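About us

Rurneck Workshop is a shared workshop for people who build robots and small automated machines in their spare time. We have the ground floor of a former print finisher's on Skendari Road, Brukville, and we have been here since July 2014. Before that there were four of us in Fiorella Parisi's garage, with one pillar drill and a soldering iron that had to be unplugged before anyone could use the kettle.

We now have 45 members. Some of them work in engineering and a fair number don't. We have had a piano tuner, two district nurses and a man who repairs church clocks. What people build is up to them. At the moment that includes a seed sorter, a camera slider, a plotter that draws on fabric, a chess-playing arm that is still losing, and several things on wheels.

The building

There are three rooms. The front room has the benches, the electronics stores and the 3D printers. The middle room is for metal and wood: a small lathe, a milling machine, a bandsaw and the old pillar drill. The back room is carpeted and is kept for assembly and testing. Drilling, filing and cutting are done in the middle room, as swarf is very hard to get out of carpet. Members can book the back room for up to a fortnight and leave a build set up for that time.

Current group build

Besides their own projects, members can join the group build. This one is called Tai, and it is about getting two grippers to work together on small jobs at a table. Yurii Pasichnyk started it after trying to automate the mounting of prints for his sister's card stall and finding that a single gripper pushed everything around the table.

Tai has gone through more versions than we planned. The first jaws were printed and flexed too much. The second set held well but marked anything softer than wood. Pin-yu Chang redrew the whole thing over last winter, and most of the brackets and plates we use now come from her drawings, which are in the blue folder by the door and on the members' drive. Please put the folder back.
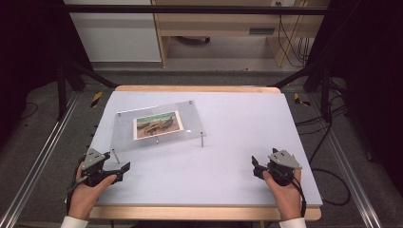
Group build evenings are Tuesdays from seven. You don't need to know anything beforehand. There is always cable to tidy or a list of screws to check, and most people pick up the rest by sitting next to someone who has done it. Kam-wah Lo looks after the software side and would be glad of another person who can read other people's Python without getting upset.

Who runs it

Fiorella deals with the lease, the insurance and new members. Hoi-yan Fang runs the machine inductions and has the final say on whether a tool is safe to use. If she has put a red tag on it, leave it alone. Kam-wah keeps the booking system going. None of us is paid.

Joining

Membership is £19 a month and covers use of all three rooms, a storage crate and ordinary consumables such as solder and small fixings. Filament and sheet material are charged by weight. The lathe, mill and bandsaw each need an induction – usually an hour, in the evening, no charge. Under-16s are welcome on Saturdays with an adult who stays.

If you would like to look round first, ring the bell on any Tuesday evening or Saturday morning. The entrance is at the side, past the bike rack. There is a step at the door and we have a ramp – email ahead and it will be out.

Page last updated 29 Nov 2019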